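Aker Hand-Guided Teaching Station

Product page – Equipment for teaching by demonstration
Made by Ament. Last changed October 30, 2022

The Aker is a bench station for people who want to show a robot a task with their own hands. You hold the leader arm, you move it, and the follower arm on the table makes the same movement. At the same time the station records the positions of all joints, the opening of the gripper and the views from the cameras. After some repetitions you have a set of demonstrations which can be used for training or simply played back.

We designed it for small teams. One person can set it up on a normal work table and one person can operate it. It is not necessary to write a program before the first recording.

Two ways to teach

By hand. In this mode the motors of the follower arm only carry its own weight. You take the arm at the wrist and lead it through the task. This is good for slow work near the table, where you want to feel the contact. Please keep your fingers behind the yellow line of the wrist, otherwise your hand will cover the camera in the recording.

By remote control. In this mode you sit at the leader arm and look at the follower directly or on the screen. The leader can stand beside the follower or in another room on the same wired network. Most of our customers begin by hand and change to remote control after a few days, when they need more demonstrations and a clean camera view.

You can change between the modes with the foot pedal. The arm waits one second before it becomes soft, so a held object will not drop at once.

What is in the case

– Follower arm with gripper and wrist camera
– Leader arm with trigger handle
– Control box with power supply
– Foot pedal with two switches
– Two table clamps
– Soylu recording software, license for one station
– Printed guide in English

The computer and the table are not included. For the table we recommend a top of 40 mm or thinner, so that the clamps can close fully.

Technical data

Recording length: up to 11 minutes for one demonstration
Gripper position: values from 0 (closed) to 255 (open)
Noise at the operator's seat: 43 dB
Connection: wired network, one USB port for the pedal
Operating place: indoor use only

About the recording software

Soylu saves each demonstration as a separate folder. You press the left switch of the pedal to start and the right switch to stop. If a demonstration was bad, hold the right switch for two seconds and it goes to the "rejected" list. It is not deleted, and you can bring it back later. We find this useful, as a failed attempt is sometimes worth keeping.

Every folder has a text field for the name of the task and for remarks. Please write the remarks the same day. In our own Murkthorpe workshop we forgot this in February and had to look through a long row of recordings again to find out which cup was used in which one.

The software shows the wrist view and the joint curves together. You can cut the beginning and the end of a demonstration, but you can not cut the middle. This is on purpose: the time stamps must stay without gaps.

At the table

Wrist views with pen, marker and toy bricks on a wooden top.
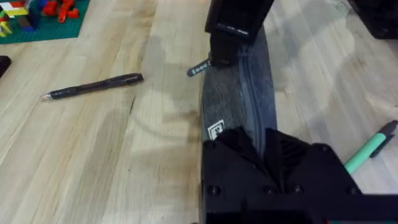
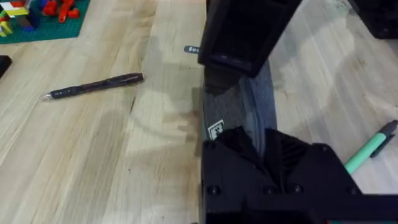
For good demonstrations, decide first where the objects may lie at the start and stay inside this area. Move them a little between two recordings, also turn them. If every demonstration begins with the same placement, the trained robot will often fail when something is moved by the width of a hand.

Work with calm movements. A short stop before closing the gripper is fine, but a long stop teaches the robot to wait. New operators should make a few practice runs, which they reject afterwards, and only then begin the real series.

Care and calibration

Calibrate the leader and the follower when you have moved the station to another table, and also after any collision. The procedure needs no tools. Put both arms into the rest position, choose "Align" in the menu and wait for the green light. Clean the camera lens with a dry, soft cloth. Do not use alcohol on the gripper.

Ordering

The Aker is built to order at Murkthorpe. When you write to us, please tell us the size of your table, the kind of objects you want to handle and how many operators will use the station. Additional Soylu licenses, a longer leader cable and a second wrist camera can be ordered together with the station or later. Schools and universities may ask for the loan set, which has the same contents and comes in the same case.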